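The Ten-Minute Bedroom

By Rosaura Benavides

May 2, 2019

I own 4 laundry baskets and I have never once seen the bottom of all of them on the same night. So when my editor asked for a piece on people who keep a tidy bedroom, I said fine, but I want somebody who used to be bad at it. Converts only.

Which is how I ended up on a third-floor landing in Sutcliffe, holding a bag of pastries, out of breath. Tarmo Butkienė opens the door with a pillow under one arm. Shoes off. Coffee's on. He's already talking.

He moved here in January. One bedroom, 682 a month, a window that looks at another window. Before that a house with a basement, and the basement is where everything went. Skis, a broken fan, his aunt's curtains. Then the house was gone and the basement stuff had to live somewhere, and for a few weeks it lived on his bed and he slept on the couch.

"I'd come home and shut the bedroom door," he says. "Like there was a dog in there."

What changed? He shrugs. His back, mostly. The couch is a Dillimo, low arms, bad springs, and after three weeks he couldn't turn his head left. He dug out the bed one evening just to lie flat. Took him until 2 in the morning. After that he started setting a kitchen timer. Ten minutes, right after supper, bedroom only. When it rings he stops, even with a sock in his hand.

He shows me the timer. It's shaped like a pear.

The order matters, he says, and he's pretty firm about it. Trash first. Then cups. Then clothes. Then bed. He tried it the other way for a while, bed first, the way his mother taught him, and all that happened was he made a nice flat surface and put junk on it. Trash first is fast. You can see it going. Cups are a walk to the kitchen and back, so he does it in one trip or he gets distracted and starts on the dishes.

Clothes are the hard part. He owns too many and knows it. There's a Borer dresser against the wall in the hallway, four drawers, one of them stuck since the move, and a hanging rail from Clekell that bows in the middle when the winter coats go on. He's counted his shirts (I asked him to, for this piece). 93. He wears maybe a dozen. The rest are from jobs, races, a band he was in, a cousin's wedding where everyone got a shirt for some reason.

"Get rid of them?" I say.

"I'm not there yet."

I like him for that. So many of these stories end with six white T-shirts on matching hangers and a plant. Tarmo has no plant. He has a rule that dirty goes in the hamper and clean goes in a pile, and the pile gets folded while he's on the phone with his sister. Some weeks she's busy and the pile just grows. He doesnt lose sleep over it.
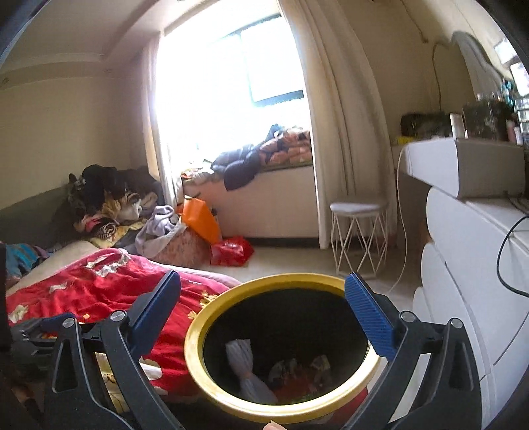

Trash, though, he won't let slide, and the thing he's proudest of in the whole apartment is the smallest thing he's bought for it. For years he had one wastebasket, under the kitchen sink, behind a door. So tissues sat on the nightstand. Receipts, price tags, thread, all of it sat there waiting for a trip down the hall. Now there's a round bin right by the bed, black inside with a fat yellow rim, and it's doing its job – crumpled scraps down at the bottom, plenty of room above them. The heap of clothes is still there in the corner on the far side of the bed, and it's a big one. But the red quilt is spread out and you can see its flowers, and that's the part he cares about at eleven at night.

I ask about liners. He's against them in a bin that size. They slide down, you fish them up, they slide down again. He tips it into the kitchen bag and rinses it in the shower when it needs it.

The quilt he washes on its own, cold, and hangs over two chairs. Won't fit the dryer downstairs. He tried once and it came out warm on the outside and soaking in the middle, and he had to sleep under coats.

The timer goes off while we're still on the pastries. He'd set it for me, turns out, to show how long ten minutes is. It's longer then you think. We'd covered his back, the couch, the shirts and most of a cinnamon roll.

I went home and bought a bin. Green, nine dollars, next to the bed. The four baskets are still full. I did trash and cups tonight and got as far as one sleeve.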